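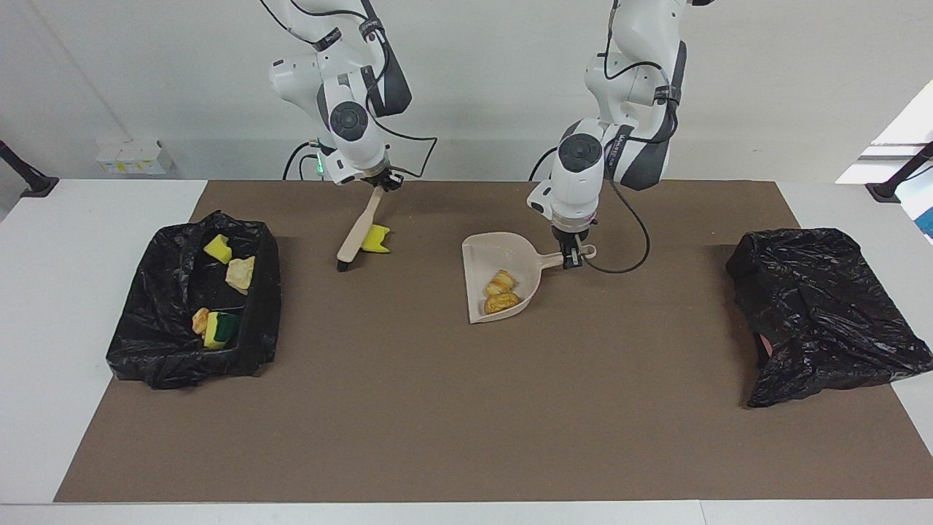

Two robot arms with cleaning tools, brush on the left.

cladgate-notices

Hi, and welcome! This is a collection of notices from the weekly bulletins of the churches in and near Cladgate, typed up and sorted into one table so you can search them. By notices I mean the bits at the back: Mass times, choir practice, the soup supper, who's bringing flowers, please stop parking in front of the hall doors. No sermons, no readings, no opinions on anything (well, a few opinions on parking).

I'm Declan Penrose and I keep the files. Muthu Rajan wrote the import script and Anastasia Galanis did most of the labeling, plus all of the Greek, which I can't read.

What's in it

243 bulletins, which came out to 2,439 separate notices. One row is one notice. If the same notice ran four weeks in a row it's in here four times, and I left it that way on purpose so you can see how long things were advertised. There's a repeat_of column if you want to drop the copies.

1,456 of the notices have a topic label put on by a person. The rest have the topic column blank. Please don't read a blank as "other" - there's a real "other" label and it means somebody looked and gave up.

Files

notices.csv - the main table
bulletins.csv - one row per bulletin, with church, season and page count
topics.txt - the label list with a sentence or two on each
fix_dates.py - see below, and good luck

Columns in notices.csv

notice_id: a number, stable between versions
bulletin_id: matches bulletins.csv
text: the notice as printed, spelling mistakes and all
language: en, el, ta or ml
topic: worship, music, meals, giving, classes, building, visiting, other, or blank
event_day: day of the week if one was printed
repeat_of: the notice_id of the first printing, otherwise blank
unclear: 1 if part of the text couldn't be read

How it was put together

Most of the bulletins were paper. Gunther Lenz had boxes of them going back through two changes of pastor and let me scan the lot at his kitchen table. The newer ones came as PDFs made with Drovodis, the layout program most of the parishes use, and those were much easier apart from the two-column pages, where the text comes out braided together. I unbraided them by hand.

Roughly 200 notices have the unclear flag. Mostly it's faded mimeograph ink, and one whole Lent has a coffee ring through it.

Tamil and Malayalam notices were checked by Muthu and Ajith Warrier. The English translations are not included yet. Ajith has a draft and I keep promising to merge it.

Labeling

Anastasia and I both labeled a first batch, compared, argued, rewrote topics.txt and started over. Our biggest fights were over pancake breakfasts that raise money for the roof. Are those meals, giving, or building? We went with whatever the headline said. Advent wreath making is under classes if there's a teacher and worship if there's a blessing, and yes, some have both, and then it's worship.

Things that will trip you up

Sunday is the first day of the week in this data, and a Saturday vigil is filed under Saturday even when the bulletin calls it Sunday Mass.

"Next week" is everywhere. fix_dates.py tries to guess what was meant and gets November wrong more often than I'd like, since All Souls notices tend to run early.

The Orthodox and Catholic calendars don't line up at Easter, so don't group by season without also grouping by church.

Phone numbers and home addresses are replaced with [removed]. So are the names on the sick list. If you spot one we missed, please write to me before opening an issue, and I'll pull it the same day.

Using it

It's fine for teaching, parish history, class projects, or finding that fish fry you half remember. Please don't use it to work out who gives what. The Tristutow reader opens notices.csv without any setup, and so does any spreadsheet program, as long as you tell it the file is UTF-8 (otherwise the Greek turns to soup).

To do

Merge Ajith's translations
Second box from Gunther, the one with the rubber bands melted on
Ask Rai chapel if they kept anything from before the new hall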